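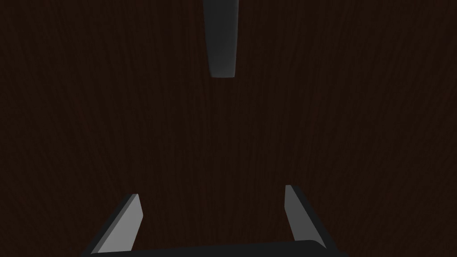

Shed-built gripper arm gets its first public night at the Gralthorpe shared workshop

GRALTHORPE, 20 February 2019 - I've been told a press release should be written as if somebody else wrote it, but it's my arm and my Wednesday night, so you're getting it from me. My name is Elspeth Hepburn, I fix sewing machines for a living, and for most of the past winter I have been building a robot arm called Stinarholm in the back half of the Gralthorpe shared workshop. It is ready to be looked at, and I'd love for you to come and look at it!

Stinarholm is a tabletop arm with a two-finger parallel gripper on the end. Blair Yule cut most of the metal, I did the wiring and the gearing, and Aigars Grīnberga wrote the simulator we practice in before anything gets plugged into a wall. The plans go up for free the same day as the open night, parts list and all (including the parts I bought twice).

What it does

It picks up small things and puts them down somewhere else. I know how that sounds. But if you've ever tried to get a machine to pick up a bobbin case from a bench without shoving it onto the floor first, you'll understand why this took us all winter.

The practice world is a plain one. There's a dark brown wooden tabletop, the two gray fingers standing open, and something gray and long lying or hanging a good way ahead of them, right on the center line. That's my favorite starting view, because you get to see the whole problem before the arm has to do anything about it. How far to go, how wide to open, when to close. Aigars can change the furniture and the lighting in an evening, and he does, usually right after I've told him everything is working.

We have run 1,675 practice pickups in the simulator so far. I'm not going to give you a success rate, mostly since we kept changing the gripper halfway through and the early numbers belong to a different set of fingers. The current fingers are flat-faced with slanted tips, and the slant was Blair's idea. I wanted them rounded. We argued over it across two Saturdays and a pot of very bad coffee, and he won, and I have mostly forgiven him.

What it cost

The real arm has come in at 900 dollars, counting the motors, the power supply, the bar stock and one control board I cooked in the first week. It doesn't count our time, or the drill press, which belongs to the workshop and is older than I am. The controller is a Pimier board, the small one, and it has been fine apart from a fan that whistles. The gear train came out of a MacAulay kit that Ruairi Rennie had on a shelf and was never going to open (his words, I have them in writing).

If you build one from our plans you'll be cutting 152 separate pieces, most of them spacers. Please don't let that put you off. The spacers go fast once you've made a stop block for the saw, and there's a page on how to do that.

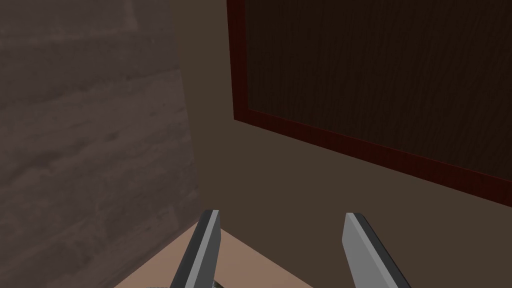

Corners are the hard part

Open tabletop is the easy stuff. What we're working on now is tight spots, and Aigars has built us some mean ones. The one I keep going back to has a wood-grained panel on the left, a plain brown wall behind, and a light tan surface running up into a point where they all meet. Off to the right there's a dark panel with a red-brown border. The fingers have to come in toward all that without opening so wide that one of them scrapes along the side.

On a real bench that corner is where everything rolls to, as anybody who has dropped a set screw can tell you. So we want the arm to be at home there before we call it finished. Right now I'd call it polite but nervous. It approaches slowly, and we've set it to back off if the motor current jumps. Niall Munro, who teaches the Monday woodworking class and lends us his end of the room, put it more kindly than I would have.

"I've watched it get a little less clumsy every week," said Munro. "I wouldn't hand it a chisel yet. But I've got students I could say the same of."

Come and try it

The open night is in June, at the workshop, and we'll post the exact evening on the door and on the members' page once the room is booked. Doors open after supper. You can drive the simulated arm yourself from a laptop, and the real one will be on the bench with its cover off so you can see how it goes together. Bring something small for it to pick up! Buttons, keys, thimbles and bottle caps are all good. Nothing alive and nothing with icing on it, please.

Kids are welcome with a grown-up. The arm has a big stop button and I'll show everyone where it is before we start.

We'd also be happy to hear from anyone who knows their way around springs. The return spring on the left finger is too strong, the right one is too weak, and swapping them over gave us the same trouble the other way around.

Press visits

Reporters and photographers can come by before the open night if you let me know first. I'm at the workshop most evenings, and Blair is there on weekends. Ask for Elspeth at the front bench. If I don't answer right away I'm probably under the table looking for a spacer, so give it another shout.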